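Yellow work surface, edge clips: spacing and swarf

Banley Workshop Forum > Benches and Fixtures

eskil_bench
Setting up a second bench in September. The top will be bright yellow sheet over a steel frame, with a pale panel down the left side as a border. Dark rectangular clips hold the sheet at that edge. My question is clip spacing. The current pitch is 80 mm and I am considering 90.

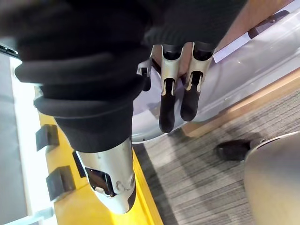 The clips stand proud of the sheet, so anything slid off the left side catches on them. I would prefer fewer of them, provided the sheet stays flat. Colour is not negotiable. Dark fasteners show up on yellow and I lose fewer of them.

G_Verschueren
80 to 90 is neither here nor there. Sheet flatness is governed by what is underneath. If the frame is true, go wider again. If it is not, more clips will only print the error through to the top.

lalva
Disagree with Geert. On a thin sheet the edge lifts between clips once the shed warms up in the afternoon. I went from 90 back to 80 for that reason. Check the centre of the span with a straightedge, morning and afternoon, before you drill.

G_Verschueren
What thickness? Mine is 10 mm and does not move.

lalva
Thinner than that. Fair point, it changes the answer.

tofta
Separate issue: grey bench paint next to yellow picks up every scuff. I used the Jultside satin on my side panel and would go for gloss next time. It wipes down with a damp cloth — satin holds the grime.

eskil_bench
Frame checked this morning, low at one corner. Will shim that first and leave the clips at 80 for now. Ásdís, noted on the gloss.

erno88
Shim with steel, not card. Card compresses and you will be doing it again by winter.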